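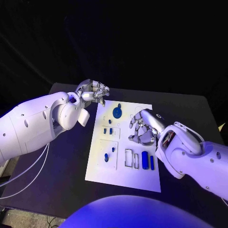
Two white robot arms and a set of small blue parts on a printed sheet.

Grerard gets its second chapter, and it is still free to play

If you spent any part of last winter dragging a little brass key around a flooded mansion with your mouse, you'll be happy to hear that Grerard is back. The second chapter of the browser puzzle game went up on Pesport on 6 June 2023, and like the first one it costs nothing, needs no download and doesn't ask you to sign up for anything before you start.

For those who missed it the first time, Grerard is the name of the mansion and also (confusingly, for the first ten minutes or so) the name of the butler who follows you through it. You click on things, you pick things up, and you slide pieces of furniture along the floor until a door can swing open. The catch is the water. Every move you make raises it by a hair, and if it gets up to the paintings you are sent back to the front hall with empty pockets and a polite word from the butler.

The new chapter moves everybody upstairs. There are four floors this time, counting the attic, and the water has been swapped for candles that burn down as you play. Trumanent, the small studio behind the game, says the change came from players who loved the puzzles but found the rising water a bit hard on the nerves. A candle can be blown out to save it for later, which gives you time to sit and look at a room, or to go and put the kettle on. You can't move anything in the dark, of course, so sooner or later you'll have to find a match.

There is a new hint system, too. The butler now carries a notebook, and if you ring the bell he will read you one line from it. The first line is usually gentle to the point of being no help at all, the second points you to the right corner of the room, and the third pretty much gives the game away. I rang for the third line more often than I'd like to admit, mostly in the linen room, where you have to fold the sheets in the right order by dragging the corners.

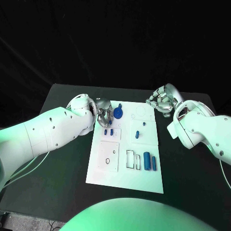

Lindiwe Van der Merwe wrote on the Pesport message board that she had finished the attic in one sitting and would have gladly paid for it, but that the folding puzzle had very nearly sent her to bed early. She asked for a way to undo a single fold without starting the whole sheet over, and 884 players have added their names under her post.

Trumanent has answered on the same board, saying an undo button is being worked on and should be in place before the third chapter. In the meantime there is a small trick that seems to work well. Blow out your candle halfway through the folding, light it again, and the sheet stays just as you left it, so at least you can take a break.

A few things to know before you begin. Saves from the first chapter carry over, but only if you play in the same browser, and the key ring you worked so hard for will be waiting on a hook by the stairs. If you never finished the first chapter you can start with the second anyway, and the butler will catch you up with a nice long speech (click the clock to skip it). The sound is worth having on, since several of the doors give themselves away by creaking.
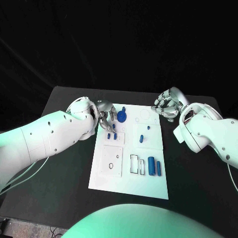
A metallic robot hand above a white sheet, with a black curtain behind.

The game also has a scoreboard for the first time, kept in the visitors' book in the hall. You start with 1,000 points and lose one for each move. The best score in the book when I last looked was 912, under the name Tiedemann, and I can't begin to think how that was done. My own is best left unmentioned. The third chapter, set in the gardens, is planned for October.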